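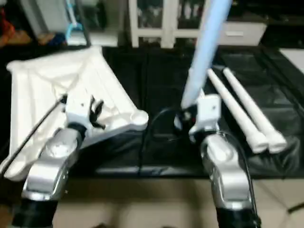 Ticket: Atthorpe 200 lässt Stiche aus und bildet unten Schlaufen

Eröffnet: April 2020
Von: Fikri Sinaga
Gerät: Nähmaschine Atthorpe 200, gebraucht gekauft
Status: gelöst (mit einer offenen Frage, siehe ganz unten)

Hallo liebes Plendbridge-Team,

ich schreibe einfach alles der Reihe nach auf, so wie es bei mir passiert ist, dann könnt ihr euch raussuchen, was ihr braucht. Ich säume gerade Vorhänge, und zwar ziemlich viele (das Wohnzimmer hat eine Fensterfront, die ich beim Einzug toll fand). Die ersten zwei Bahnen liefen wunderbar. Bei der dritten fing die Maschine an, Stiche auszulassen, erst mal einen hier und da, dann auf einmal ganze Strecken. Oben sieht die Naht halbwegs ordentlich aus, unten hängen Schlaufen, als hätte jemand mit Spaghetti genäht.

Einstellungen beim ersten Auftreten:
Geradstich, Länge 3, Oberfadenspannung 4, Standardfuß, Polyestergarn oben und unten, Nadel die, die beim Kauf drin war.

Fehlermeldung gibt es keine, die Maschine hat ja auch kein Display. Sie klingt aber anders als vorher, ein leises Klackern bei jeder Umdrehung.

Versuch 1: neu einfädeln

Das steht in der Anleitung ganz vorne, also brav gemacht. Oberfaden raus, Nähfuß hoch, neu rein. Probenaht auf einem Reststück: die ersten 11 Zentimeter sauber, danach wieder Schlaufen. Unterfaden auch neu eingelegt, Spule läuft gegen den Uhrzeigersinn, so wie auf der kleinen Zeichnung unter der Klappe. Keine Änderung.

Versuch 2: Spannung

Von 4 auf 5, dann auf 6. Bei 6 zieht sich der Stoff kraus, und die Schlaufen unten sind trotzdem noch da. Das fand ich merkwürdig. Zurück auf 4.

Antwort vom Support (Asnakech Ayele)

Hallo Fikri, danke für die ausführliche Beschreibung! Schlaufen auf der Unterseite kommen meistens vom Oberfaden, auch wenn man instinktiv unten sucht. Wechsle bitte zuerst die Nadel, flache Seite nach hinten, ganz bis zum Anschlag hochschieben. Danach die Stichplatte abnehmen und den Greiferbereich auspinseln, bitte nicht auspusten. Netzstecker vorher ziehen. Schreib mir dann, ob das Klackern weg ist.

Versuch 3: Nadel

Neue Nadel eingesetzt, Stärke 80. Die alte habe ich mal über den Fingernagel gezogen, und sie hat richtig gekratzt, die Spitze hatte also einen Grat. Probenaht: Es werden so gut wie keine Stiche mehr ausgelassen! Auf einer langen Testbahn waren es vorher 29 Aussetzer (ja, ich habe mit Schneiderkreide mitgestrichelt), jetzt ist es noch ein einziger. Schlaufen unten leider weiterhin. Klackern auch.

Kurze Nebenbemerkung, weil ihr nach dem Zubehör gefragt hattet: Spulen, Füße und Nadelbriefchen lagen bei mir bis dahin alle durcheinander in einer Keksdose. Wer schon mal mit einem Knopflochfuß in der Hand den kleinen Schraubendreher gesucht hat, kennt das. Ich habe mir Einsätze mit Fächern vorgenommen, damit beim Zerlegen nichts wegrollt. 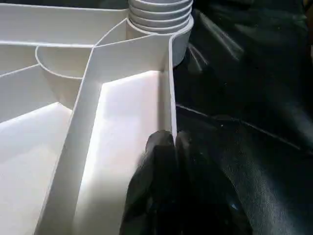 Weißer Einsatz mit unterschiedlich geformten Fächern

Versuch 4: Stichplatte ab, putzen

Stecker gezogen. Zwei Schrauben, eine davon saß so fest, dass ich 20 Minuten daran herumgedreht habe, bis ich gemerkt habe, dass mein Schraubendreher eine Nummer zu klein ist. Mit dem passenden ging es in zwei Sekunden. Darunter: Filz! Eine richtige kleine Matte aus Flusen, in der auch noch eine abgebrochene Nadelspitze steckte. Die ist vermutlich vom Vorbesitzer, mir ist jedenfalls keine Nadel abgebrochen. Mit dem Pinsel alles rausgeholt, den Rest mit einer Pinzette.

Stichplatte drauf, Probenaht: Klackern weg. Ich habe mich sehr gefreut! Die Schlaufen sind kleiner geworden, aber immer noch da.

Antwort vom Support (Asnakech Ayele)

Sehr gut, die Nadelspitze erklärt das Klackern. Für die Schlaufen: Nimm bitte ein Stück festes, ungewachstes Garn, Nähfuß hoch, und zieh es ein paar Mal zwischen den Spannungsscheiben hin und her. Dort setzt sich gern ein Fadenrest fest, und dann kannst du am Rädchen drehen, so viel du willst. Anschließend mit gesenktem Nähfuß am Oberfaden ziehen, es muss deutlich bremsen.

Versuch 5: Spannungsscheiben

Beim dritten Durchziehen kam ein dunkelblauer Fussel heraus. Ich besitze kein dunkelblaues Garn. Danach der Zugtest: Nähfuß oben, der Faden läuft frei, Nähfuß unten, er bremst ordentlich. Vorher hat er in beiden Stellungen gleich leicht gezogen, das hätte mir bei Versuch 2 eigentlich auffallen können. 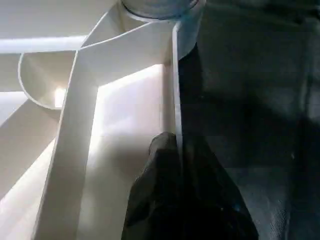
Weißer Kunststoff, daneben dunkelgrauer Stoff

Probenaht mit Spannung 4: oben und unten gleich, keine Schlaufe, kein ausgelassener Stich. Dann gleich noch eine zweite auf doppelt gelegtem Stoff und eine quer über eine dicke Saumkante – auch da alles in Ordnung. Die restlichen Vorhangbahnen habe ich am selben Abend fertig gesäumt, ein bisschen aus Misstrauen und sehr langsam.

Was ich geändert habe, für alle mit demselben Problem:
Nadel gewechselt (Aussetzer)
Unter der Stichplatte geputzt (Klackern)
Spannungsscheiben gereinigt (Schlaufen)

Offene Frage: Muss ich den Greifer jetzt ölen? In meiner Anleitung steht auf einer Seite »wartungsfrei« und ein paar Seiten weiter ist ein Ölkännchen abgebildet.

Antwort vom Support (Asnakech Ayele)

Einen Tropfen in die Mitte der Greiferbahn, danach auf einem Reststück nähen, bis kein Öl mehr auf den Stoff kommt. Das mit der Anleitung gebe ich weiter. Ich lasse das Ticket noch eine Woche offen, falls wieder etwas ist.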